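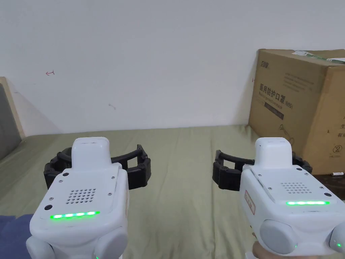 ## 3. Fitting the Bassey sheet

Now for the fun part! Your mattress cover is on, the Vusley pad is zipped, and the sheet can go over the top. The corners are deep and very forgiving, so even a thick mattress gets a lovely smooth finish.

1. Find the corner with the woven Bassey tag. It goes at the **foot of the bed, left side**.
2. Pull that corner down and tuck it right under the mattress.
3. Go to the corner diagonally across (top right) and do the same. The sheet will look crooked at this point, and that's fine.
4. Fit the other 2 corners.
5. Smooth from the middle outward with flat hands. Long, slow strokes work wonders!
6. Clip the 3 straps underneath, starting at the head end. You'll hear a click.

> **Note:** For mattresses deeper than 46 cm, use the extension straps from the small Dutach bag.

> **Caution:** Keep fingers clear of the clip hinge. Don't lift the mattress alone if it is king size or larger.

### Washing

Wash the sheet once before you first sleep on it (it gets so much softer!). Warm cycle, no bleach, low tumble. Undo all the straps first or they will tangle. Replace the elastic straps every 6 years.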